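Luzius Strebel @lstrebel
March 3, 2024

1/ Rewatched Karnov last night, the two-hander siege picture from Leonardo Benedetti, and then went back through the three features he made before it. Notes follow, mostly on editing and geography. Spoilers for Karnov from post 9 on.

2/ Plot, for anyone who hasn't seen it. A retired surveyor (Sandro Pagano) is paid to spend one night in a shuttered customs post at the top of a mountain road. A courier (Shu-fen Pan) arrives with a sealed case. Men come up the road for the case. Everything after minute 22 takes place in or directly outside the building.

3/ The building has five rooms and one staircase. Benedetti shows you all five before anyone fires a shot. Pagano walks through checking window latches, and the walk is covered in four setups, all from the same side of the line. By the end of it you could draw the floor plan. I did, and the later action matches it in every shot but one.

4/ The exception: when the second man comes through the kitchen, the door swings the wrong way. It opened inward during the latch check and it opens outward during the fight. I assume the stunt needed the clearance. It costs the film nothing, but it's there at the hour mark if you want to look.

5/ Compare Villa, his second film. Similar setup, a larger house, more money on screen, and the geography is a mess. The pool is east of the garage in the first act and north of it in the third. Two characters who should be able to hear each other through a wall spend ten minutes on the phone. The action is cut faster, I think to cover for this, and it becomes hard to follow who is on which floor.

6/ Average shot length, by my own count with a clicker, first full action sequence of each film. Villa: just under 2 seconds. Karnov: a little over five. Same editor on both, Þórey Blöndal. So the difference is in the coverage she was handed, or in what she was allowed to leave alone.

7/ Her best work in Karnov is the generator scene. Pagano goes down to restart it, Pan stays at the upstairs window. Blöndal stays with Pan for the entire outage. No cutaway to the basement. You hear the pull cord four times, then footsteps that may or may not be his. The shot runs 71 seconds. A conventional version would cross-cut, and you would know he was fine.

8/ Sound is doing a lot of that. The mix drops the wind when the lights go. It has been there at a low level since the first reel, and most people won't register it until it stops. On a TV with the dialogue boost turned on, the effect is gone completely. Turn that setting off.

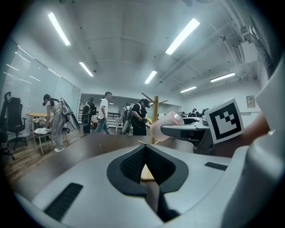
9/ Spoilers now. The case holds land registry records, and Pagano's character signed them. The script plants this twice. He recognizes the seal before Pan mentions it, and he asks what year the papers are from without asking what they are. On a first viewing both lines play as small talk. Pagano underplays the second one so far that I missed it until last night.

10/ I have a problem with what the script does next. Once she knows, the two of them have a six-minute conversation in the stairwell explaining what we have already worked out. It's well acted. It also stops the siege dead, and the men outside have no reason to wait. They have been timed up to that point like a metronome, an attempt every quarter hour or so, and then they go quiet until the scene is over.

11/ The fix was available. There's a deleted version on the disc, same dialogue cut by half and played over the boarding up of the landing window. It's better in every respect. The disc notes say it was dropped over a continuity issue with Pan's bandage. I would have taken the bandage error.

12/ Pagano, generally. He was 61 when this was shot and Benedetti doesn't hide it. There's no running. He sits down twice during the climax. The fights are short and he wins them by knowing the building: which stair is loose, which door sticks. This is the practical payoff of post 3. The latch walk gives the audience the same information he has, so nothing he does later looks like luck.

13/ Pan has the harder part. The courier is written as a plot device for the first half hour and she's given very little to say. She plays it with her hands. She never puts the case on the floor, only on tables and chairs, and when she finally does set it on the floor it reads as a decision. I don't know if that was scripted.

14/ Isine, his third, is the one people skip. Ferry thriller, one night, passengers locked in below the car deck. It made very little and got a short release in August against two larger films. The middle third is his best sustained work outside Karnov. The ending is poor: a helicopter, a speech, and a reveal about a character with two prior lines.

15/ What Isine has that Villa lacks is a hard limit on space. Same as Karnov. The pattern across four films seems clear enough to me. Give him a building or a boat with a fixed number of doors and he plans every shot around it. Give him an estate with grounds and he shoots for coverage and hopes.

16/ Sokero, the debut, supports this. It was made for very little, in one apartment, with three actors. The thriller plot is thin, a loan shark story with a twist you'll get by the halfway point. But there's a scene with a dripping tap and a phone on speaker that he basically remade as the generator scene. Same length of hold, same refusal to show the other room.

17/ On the Karnov transfer. The theatrical version was graded cooler than the disc. The night exteriors now lean green, and the lamp in the front office is closer to yellow than the orange I remember. Black levels are good. There's some banding in the fog at the first headlight approach. The streaming version has a lot more of it and crushes the stairwell shadows, which hurts post 10's conversation scene even further.

18/ Subtitles: the default English track translates Pagano's muttering in the basement. The theatrical prints left it untranslated. I prefer it untranslated, as it gives away the registry business twenty minutes early. Track 2 on the disc restores the original.

19/ Score. There are nine cues, and the first one after the opening titles doesn't arrive until the siege starts. It's low strings and something struck, possibly a pipe. The only cue I'd remove is the one over the last shot, which tells you how to feel about a man standing in a road. Pagano's face was handling it.

20/ The last shot itself is good. Fixed camera, the customs barrier up, the road empty behind him. It's the same position as the second shot of the film, where the barrier was down. Benedetti holds it long enough for you to notice and then cuts before the titles music would normally start.

21/ Ranking, with the usual warning that I like small locations more than most people do. Karnov, then Isine up to the helicopter, then Sokero, then Villa by a distance. If you have only seen Villa, and judging by my replies that's most of you, I wouldn't write him off on it.

22/ A few answers from the replies so far. Yes, the 22-minute figure in post 2 includes the titles. No, I haven't seen the TV cut. The shot counts were done by hand, twice per sequence, and the two passes agreed within three cuts on Villa and exactly on Karnov.

23/ Someone asked whether the door in post 4 could be a second door. I went back and checked. The kitchen has one door to the yard and one to the hall. It's the hall door in both scenes, and you can match it by the broken lower hinge. So it's an error, or they rehung it between setups.

24/ I'll do the same exercise for the ferry deck in Isine when I can get a copy that isn't cropped. The version I have loses the top and bottom of the picture, and the deck markings with it.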